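Right, the clothes pile. We need to talk about the clothes pile. (Thread, sorry, it got long) 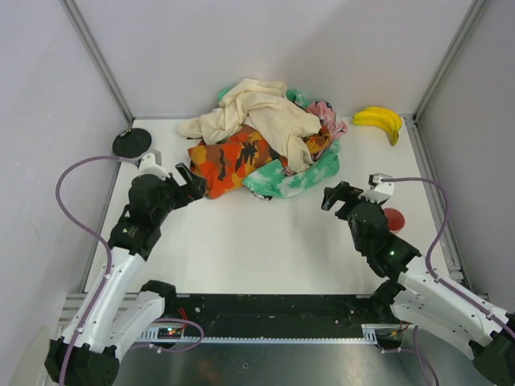 Bikton Laundry Diaries
@biktonlaundry · November 25, 2023 · 208 likes · 137 replies

1/ Every heap has a top layer that's doing all the hiding. In this one it's the cream cloth, bunched up over the lot. Lift that off first and put it to one side, don't fold it yet. You'll only want the space.

2/ The orange camo shirt is my favourite thing in there and I won't hear a word against it. Black, yellow, brown, a bit of red-orange. Goes with nothing! Wear it with everything!

3/ Mint tie-dye with the white swirls comes a close second. Look how it pokes out at the front AND round the back of the cream one. Soft things do this, they wander all through a pile and you end up pulling the whole lot over trying to get one piece out.

4/ So don't pull. Lift from the top, one thing at a time, give it a shake, lay it flat. I used to yank from the bottom like a magician with a tablecloth and then spend ages picking socks off the floor.

5/ Pink patterned one at the back: easy to miss with the cream lying partly over it. I always do a last pat round the far edge of any pile before I decide I'm finished. Found a pillowcase that way in October that I'd already replaced (typical).

6/ Someone's going to ask about the bananas. They go in the kitchen before any folding starts, please. I once folded a jumper round a satsuma and didn't find it till I wanted the jumper.

7/ Same for anything round and hard, like that black disc over on the left. Dishes and lids off the table first, then clothes. Takes a minute and you get your elbows back.

8/ Folding order, for those who like an order (me): shirts, then big floppy cloths, then whatever's left. Shirts first while I've still got the patience for sleeves. Sleeves in, sides in, bottom up to the collar, done.

9/ Tie-dye I roll. I know, I know. But a rolled one sits nicely at the front of the drawer and you can see the swirls without digging. My sister's lot in Darkach fold theirs into tiny squares and stand them up like a filing cabinet, which looks gorgeous until somebody wants the one in the middle.

10/ Pale things and bright things get separate stacks in our house, ever since a new red towel went in with the whites and everything came out the colour of prawn cocktail. Still got the pillowcases. Still pink.

11/ A white table is brilliant for this by the way. Every bit of fluff shows up, so give it a wipe first. I used to fold on the bed and it was all cat hair by the end.

12/ Four things in a heap is a nice little job. Kettle on, fold, put away, drink the tea while it's hot. The airing cupboard is another matter and I'm not posting that until I've had a go at the top shelf.

13/ Tell me how you do tie-dye though. Roll or fold? I'll be reading replies once the towels are in.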